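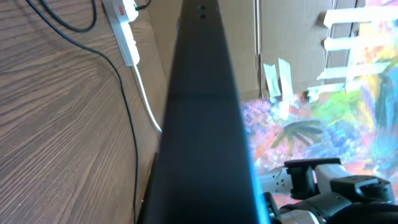

Get the power strip off the tabletop before you do anything else, according to a reply on the Brallby board, where I first asked about this. I would like a second opinion. The table is wood, 83 inches long, and I don't want screws in it. The strip is white, with a small red switch, and I use that switch several times a day. If it goes underneath I have to reach for it.

Two things need fixing:

The cords. The black one has a lot of slack that wanders over the wood and loops back on itself. The white one from the strip runs down the table as well. Neither can be swapped for a shorter one.

The cardboard wall at the back. It is corrugated and has a fold in it, and I used white tape on it for a painted sheet. I would like something neater that comes off without tearing the paper.

Total load on the strip is under 300 watts.

posted by plainsawn_tabletop, January 2025

Leave the strip on top if you use the switch that often. Move it to the back edge, parallel to the edge, with the switch end toward your working hand. Two strips of removable mounting strip on the bottom are enough. Test them on the underside of the table first, as some finishes lift.

For the slack, fold it back and forth in long flat bends and tie it with hook-and-loop at two points. Don't wind it into a tight coil and don't use zip ties, which get pulled too hard and dent the jacket. Leave some free length at the plug so nothing pulls on it when the strip is moved.

Run the white cord along the back edge too. Adhesive clips (I have the Zarkura ones, a bag of 20) hold on finished wood. They do not hold on oiled wood.

Under 300 watts is no concern for an ordinary strip in good condition. Check the rating on its label anyway. Don't cover it, and keep the cardboard clear of it.

posted by ferrule_and_lug

On the cardboard. Tape pulls the top layer off corrugated board nearly every time, so decide whether you are protecting the board or the painting. You can't easily do both. I put a hinge of paper tape on the back of the sheet, top edge only, and let the bottom hang. If it curls, add one at each lower corner. Don't tape across the fold or the sheet will buckle when the board moves.

Warm the old tape with a hair dryer on low and peel it back flat against itself. Try a corner first, some paints soften.

posted by Saliba_framing_bench

just use binder clips on the top edge. mine have been up since September

posted by otherdrawer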